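About Us

Fakora started as a newsletter that went out to 62 people, most of them friends of friends who had complained at one dinner or another that they couldn't keep up with who was doing what in government after an election. Ministers leave, deputies move over, a former secretary turns up at a university or on a company board, and by the time you've read about it the next change has already happened. We thought somebody ought to write it all down in one place, in plain words, and so we did — slowly at first, and with a fair number of typos.

These days we follow 187 public offices and the people who have held them. Every entry tells you when a person came in, when they left, and what they went on to do, with a link to wherever we learned it. We don't endorse candidates and we don't take money from parties or campaigns. Readers pay for Fakora, 600 of them at last tally, and we're grateful to every single one of you.

Our sister project, Vinder, looks after the older material. It's where you'll find the Jaramillo papers, a big, untidy and quite wonderful collection of press clippings that was given to us one November in boxes that had plainly been through a flood or two. We're still sorting them, and we expect to be for a good while yet.
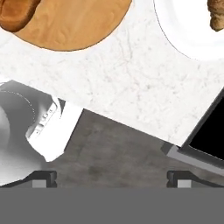
There are 10 of us on the team now, spread over several cities, and we talk every morning before anyone writes a word. Each item is read by two people before it goes up. If we get something wrong, we fix it, and we leave a note on the entry saying what was changed and when, so please do write to us if you spot a mistake (many of our best corrections have come from readers!).

The site itself is built and kept running by our neighbors at Drulevel, who have been very patient with us.

Page last updated 27/06/2020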